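Trirna Workshop Newsletter
22 Dec 2021

Bench reports: the Tseng arm, second rebuild

Mireille Charpentier has had the Tseng arm apart again since the last newsletter. The first rebuild dealt with the base joint. The second is all wrist and gripper, plus the wiring between them, and most of the work was done at her house between sessions on the shared lathe. Melina Theodorakopoulos wrote the new grip controller and supplied the notes on tuning it. The task is unchanged: pick up shoes from the floor and put them on a low rack.

Wrist. The old wrist had visible play at the output flange. With the arm extended, that play was enough to move the fingertips 8 mm, so a jaw that was lined up before the descent was often beside the shoe by the time it arrived. The flange has been remade with a clamped hub in place of the set screw. The set screw had already chewed a flat into the shaft, and the shaft was turned end for end to avoid buying another. Backlash in the gear train is still there and is handled in software by always approaching the final angle from the same side.

Gripper. The plain fingers have been swapped for a toothed pair. Smooth rubber pads held a cardboard box well and a canvas shoe badly, as the fabric folds and slides out from between the pads. Teeth catch the fold. Tooth depth took a few tries: deep teeth left marks in foam padding, shallow ones clogged with lint. The bracket behind the fingers is now bolted at both ends, and thread locker goes on every screw except the two that hold the finger plates, which come off for cleaning.

Motor driver. The Fendden board has been kept. Its current limit is set by a trim pot with no markings, so Mireille measured stall current at several positions and wrote the values on the lid of the enclosure. Anyone borrowing the board should leave the pot alone. The Gekier board tried in its place ran cooler but reported current only 30 times a second, which was too slow for the controller to notice contact before the fingers had closed fully.

Grip controller. Melina's version closes at constant speed until motor current rises above a threshold, then switches to holding a fixed current. The threshold is learned at startup by closing on nothing three times. If the readings disagree, the program stops and asks for the linkage to be checked. Holding current is 40 percent of stall for shoes. Anything higher warms the motor during a long carry, and there is no thermal sensor on it yet. The code also opens the fingers slightly before lifting off after a release, to let the teeth clear the fabric.

Cable. This is the part that has taken the most time for the least result. The gripper harness has to pass the wrist and still allow a half turn each way. Run tight, it pulled a connector out of its housing. Run through the tube, it rubbed on a bracket edge and needed new sleeving. A bench test of 3000 wrist cycles with an outside loop showed no broken strands, and the outside loop stays for now. The drawback is clearance under the wrist when the hand is near the floor.

Still open: a thermal cut-off for the gripper motor, a proper strain relief at the last bracket, and a decision on whether the base should be weighted or clamped. Drawings for the hub and finger plates are in the shared folder under Tseng, with the old set-screw version moved to a subfolder so it does not get made by mistake. The next work session on the arm is in January.
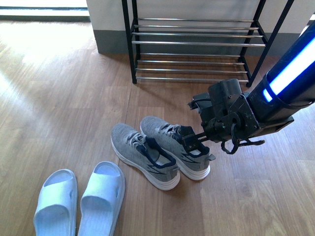 Grasp selection for shoes is now a short list of preferred points, tried in order until one is reachable. For lace-up sneakers the heel collar comes first, as with the gray knit pair, where the fingers are clamped on the collar of the right shoe with the toothed jaw at the heel opening. The collar is padded and has a free edge, so one finger can go inside and one outside. The toe box is last on the list, being rounded with no edge to close on. Slides have no heel and need their own entry, with the strap as the likely first choice. The laces are excluded from all lists. Melina wants logs from other people's shoes before fixing the order, and asks that each log include the holding current and the grasp point used.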